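Search this site Go
About Vunora – Equipment and Planning

Chopsticks and a cup on a cloth-covered table are ordinary work for our two-fingered grippers.
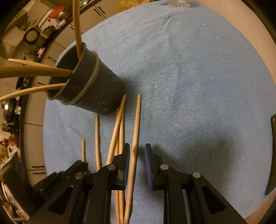 TRASERUS, 2019-02-14

Vunora helps small labs and schools plan what to buy before they start a robotics project. We were set up by Kaede Ichikawa and Kumiko Nomura, and we do not sell hardware.

Most clients come to us with a budget of about $3,000 and a list that costs twice that. We go through the list line by line. Finger pads, spare pins and shipping are quoted separately – they are the items most often left out. On the last plan we finished, spare parts came to $686 and household objects for the table work to $42.

We have written 227 equipment plans so far. Each one covers the first year and includes a page on repairs. Kumiko handles quotes and lead times. Kaede tests grippers on household items and writes up the results.

Plans for the fall term should be requested by the end of June.

Related
Jiva starter kit: what we would leave out
Notes from the Czerwiński workshop
Leasing or buying a robot arm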